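Suritz cable and plug drive passes 3,000 pieces

The cable and plug drive at the Haslam branch library in Suritz has now taken in more than 3,000 pieces, and the boxes are still filling up faster than anyone on the sorting tables expected when the whole thing started back in November.

For those who haven't been by, the idea is simple enough. Most of us have a drawer, or a shoebox, or a whole corner of the garage where old extension cords, phone chargers and power strips go to live once they are no longer wanted but seem too good to throw away. The library asked people to bring all of it in — tangled or tidy, labeled or a complete mystery — and said it would be sorted, checked and handed on to households that could use it. What can't be handed on goes to Plenano, the recycling yard out past the rail bridge, where the copper is stripped out and the plastic is baled up separately.

People have been wonderfully generous, and a little sheepish too. One family came in with a suitcase so full of cords that the zipper had given up on the way from the parking lot. A retired couple brought a bundle that had moved with them through three apartments without ever being untied. There has been a good deal of laughing over flat phone chargers for phones no one has carried in years, and a surprising amount of pleasure taken in winding things up neatly and putting a tie around them.

Power strips have turned out to be the most wanted item by far. Students moving into the Drudar apartments ask for them first, and so do older residents whose living rooms were wired at a time when one outlet by the door was thought to be plenty. Anything with a cracked case, a scorched socket or a loose cord is set aside right away, and the rest are wiped down and looked over before they go anywhere near the giveaway shelf.

The shelf itself is just inside the side entrance, next to the large-print books, and is open until 4 in the afternoon. There is no form to fill in and no limit on how often you come by, although the library does ask that each household take only one power strip at a time so that they go as far as they can.

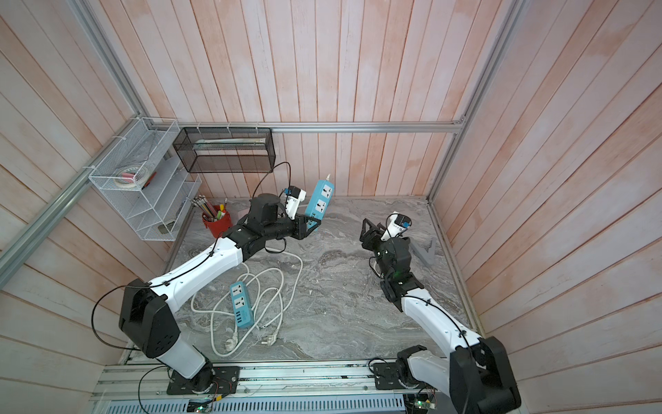 The longer strips and the ones that take more than one style of plug tend to be gone by lunch, so it is worth coming early if you have your heart set on one of those. Short cords and small chargers are in good supply all day long, and there is a bin of odds and ends at the bottom that rewards a patient rummage.

Donations can be left at the front desk during opening hours. Please wind cords loosely, leave out batteries and light bulbs, and put a note on anything you know to be faulty. The sorting tables could also use some more sturdy boxes with lids, if you happen to have a few at home.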